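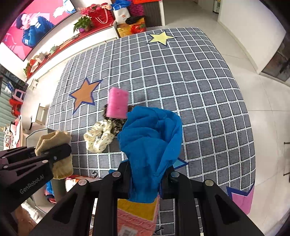
Talks > Public life > Speaker notes

When a councillor is threatened online: what to do in the first day

Reading time: 5 minutes

Speaker: Laurier Sandhu
Mostden, Friday, April 19, 2019

Opening

Thank Bogumił for the introduction and for getting the room at short notice. Say who I am: six years on the district council, two of them chairing planning, now running training for the Tredomwood group of parishes.

I am talking about threats made on social media to people in local politics. I am not talking about rudeness. People are allowed to call us useless, and they do. A threat is when somebody says they will hurt you, or your family, or tells other people to.

Ask for hands: who has had a message they thought about reporting? Wait. Don't ask anyone for details.

The Gollberg Road case

In December I spoke against the Gollberg Road scheme. A clip of me was put up without the first half of what I said. By the next morning there were 2172 replies under it. Most were angry, which is fair enough. Five were threats. One had the name of my street in it.

I did three things wrong. I answered one of them. I deleted two because I didn't want my daughter to see them. I told no one at the council until the Monday.

(Pause here. Somebody usually wants to say they did the same.)

Should you reply?

My view is no. Bogumił Ziółkowski takes the other side and I have said he can have a minute on it. He answered a man in public, firmly and with a joke, and the reply was shared more than 2000 times. People in his ward still bring it up. He was pleased with it, and I can see why.

My worry is that it only looks good when it goes well. The person sending the threat may want an answer more than anything else. If you must say something, put out a short statement of your own and don't name the account.

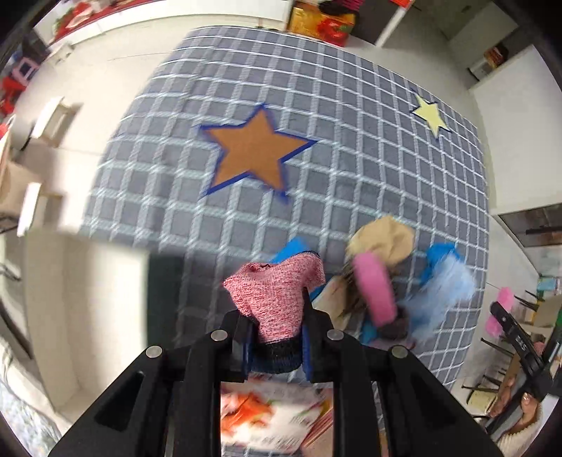
What to do, in order

1. Take a copy. Get the message, the account name, and the date and time. Do this before you block or report, as the post may vanish.

2. Tell the police. Use 999 if you think you are in danger now, 101 if not. Ask for a reference number and write it down.

3. Tell the clerk or the monitoring officer the same day. Send them the copies.

4. Report it to the site. Expect a standard reply.

5. Tell the people you live with. Keep it short and stick to what was said.

6. Look at your surgeries for the next fortnight. Don't hold one alone.

Home addresses

Your address may be on the register of interests. You can ask the monitoring officer to treat it as sensitive and leave it off the public copy. I asked after Gollberg Road and it took one form. Check old election leaflets and your own website too. Mine was still on a PDF about bus shelters.

Questions I expect

"Isn't this part of the job?" Criticism is. Say so plainly and move on.

"What about party groups?" Wegener ward has a shared inbox, with two people reading it in turn so the councillor doesn't see everything first. Worth copying if you have the people.

"Did they find who sent yours?" One of the five. He was spoken to. I don't want to go further than that.

If there is time, go back to blocking. Members ask whether they can block residents. On a personal account, yes. On a council account, speak to the clerk first.

Handouts are by the door. Tea until the hall is needed.

Contact: Laurier Sandhu, Tredomwood Parishes Training | © 2019 | Back to top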